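Nam Support Network - notes of the July meeting

Present: Hye-jin Heo (chair), Byung-chul Ra (notes), both helpline leads, the outreach workers and two guests from the Doltel women's refuge.
Apologies: received from the Faneo office.

1. Welcome
Hye-jin opened at 6.30 pm and thanked everyone for coming straight from work, some of them without any supper. She gave a particularly warm welcome to our guests from Doltel, who had never been to one of our meetings before and were very patient with our habit of wandering off the agenda.

2. Notes of the last meeting
Agreed, with one correction: the evening drop-in at Niltico House closes at 9 pm, and I had put 8 pm. My apologies to anyone who was hurried along.

3. Helpline
The helpline took 200 calls in the quarter, and 21 of those callers asked for an interpreter. We had a long and very thoughtful talk about this. The leads feel that a caller who has finally found the courage to ring about violence at home should never be asked to ring back later, and everybody round the table felt the same. There was also some worry about using interpreters from a caller's own town, where people may well know each other's families. Byung-chul will ask the telephone interpreting service whether callers can choose someone from outside the area, and whether they can ask for a woman.

4. Leaflet on leaving safely
The new draft was much liked, though several of us found the second page rather crowded. The Doltel guests kindly suggested moving the part about immigration status to the front - many of the women they see have been told by a partner that they will be sent home if they speak up, and they stop reading before they reach it. Agreed. Hye-jin will have the wording checked by the law centre before anything is printed.
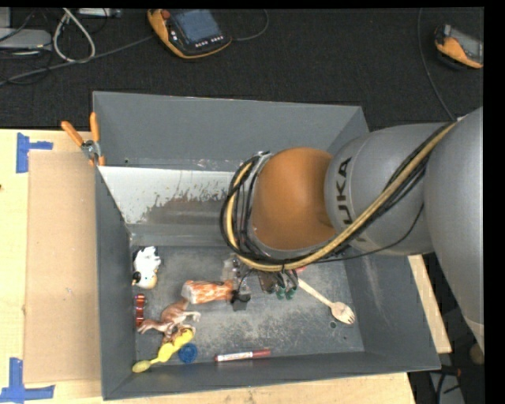
It was also agreed to keep the leaflet small enough to fold into a purse or a shoe, and to leave our name off the outside.

5. Training
The next course for new listeners has 40 places. Faneo have offered their upstairs room again, but there is no lift, so we shall ask for the ground floor first. Hye-jin would like more time given to listening to young people, and the leads will rework the afternoon session with that in mind.

6. Any other business
Doltel are short of children's bedding and would be very glad of single duvet covers. Please bring them to the drop-in, washed and bagged.

The meeting closed at 8.15 pm. Next meeting in September, same room.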